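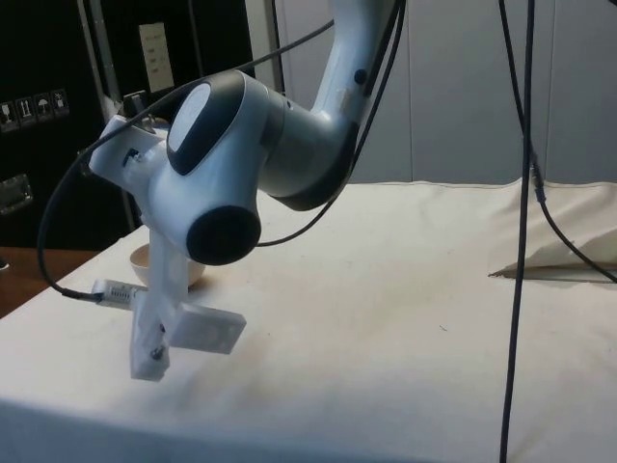
White cloth on the table

From: Radwa Hajji
To: Prurkbridge Hall Users list
Subject: Re: Tablecloths and linen for the August dinner

Hi all,

Replies to Uthai's points are under each one. Sorry it has taken me a while, I was waiting on the quote from Burkudance.

Uthai Saengthong wrote (May 2019):
> Do we own enough white cloths for the long tables, or are we
> hiring again? Last year's hire ones came back with a cleaning
> charge and I'd like to avoid that.

We own enough for the trestles if we use one cloth per table and don't double up at the ends. The round tables are the problem. Our round cloths were bought for the old tables, and they stop well short of the floor on the new ones. I would hire for the rounds only.

Burkudance want $234 for the rounds, delivered and collected. Laundering is included, but candle wax and red wine are charged extra, per cloth. Zaltholm were cheaper on paper, but they don't deliver past the highway and someone would have to drive in twice. I'd go with Burkudance unless anyone objects.

> Could we go to paper for the kids' tables?

Yes. There is most of a roll left in the tall cupboard, behind the urn. It tears if you pull it tight over the corners, so tape it underneath and leave some slack. The kids can draw on it. Please keep the coloured markers away from the other tables.

> What about napkins?

Paper, three-ply, white. The last carton was 1,000 and we have been drawing on it for two years. I opened it on the weekend and there are plenty left for the dinner and the morning tea. The next size up is 2,000 and we have nowhere dry to keep it.

> The cloths in the bottom drawer smell musty. Are they worth
> saving?

I took five of them home and soaked them overnight in oxygen bleach, then washed them on hot. Four came up well. The fifth has rust marks along one fold, probably from the drawer runner, and I've put it aside for cutting up. Please don't use chlorine bleach on rust, it sets the stain. Lemon juice and salt will shift a small spot if you leave it in the sun, but I wouldn't bother on a whole fold.

The drawer itself needs a liner. Until that is done I would like the cloths kept on the upper shelf, rolled on the cardboard tubes and not folded. Rolled cloths don't need ironing on the day – last August we lost most of the afternoon to one iron and a fuse that kept going.

> Who has the clips?

Farouk had them after the fete. I've left a message. If they don't surface, the hardware store has the plain steel ones and they hold better on the trestles than the plastic ones did.

Two things I still need: someone with a ute to bring the trestles over from the shed, and the final layout, so that I can confirm the number of rounds with Burkudance. They would like it a fortnight ahead.

Radwa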